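Call for participants: demonstrators for the automation study at Worby

Worby is looking for 20 people from office and light assembly work who would like to take part in a study about automation at the workplace. The study is carried out together with the company Sabatier, at our site in Durkholm, and it will start in November.

In the coming years a part of the desk and packing work in our offices shall be given to robots. We want that the people who do this work today have a say in how it is done. For this reason the movements are not programmed by engineers alone. They are shown by persons who know the work.
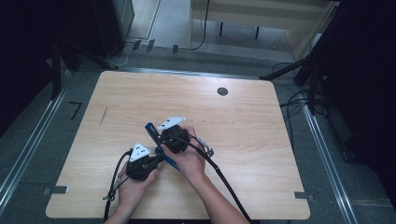

Participants work in sessions of four hours, with a break in the middle. You will handle ordinary office articles again and again, and there is no pressure to be fast. The work is done at a table, with a black gripper held in each hand, and each gripper has a cable, so you should be comfortable with moving a little more slowly than usual. It needs some patience in the first days. Before the first session you receive an introduction of 30 minutes from Évan Renaud, who is responsible for the training.

After each session we ask you to fill in a short form. We would like to know which movements felt unnatural, which tasks you would gladly give away, and which ones you would prefer to keep. The answers will be discussed with the department heads before any decision about new machines is made.

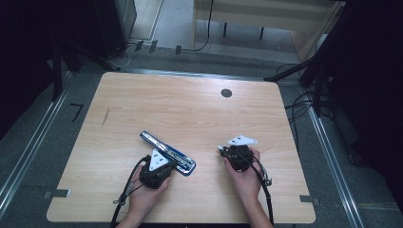
You do not need any technical education. You should be at least 18 years old, have good use of both hands and understand simple instructions in English. Employees of Worby may take part during their paid hours, in agreement with their supervisor. External participants receive 400 euros for the full series of sessions.

Please send a short letter about your present work to Ragnvald Amundsen, Personnel Office, Worby, Durkholm. Applications are accepted until September 17, 2018. Please write "Demonstrator" on the envelope.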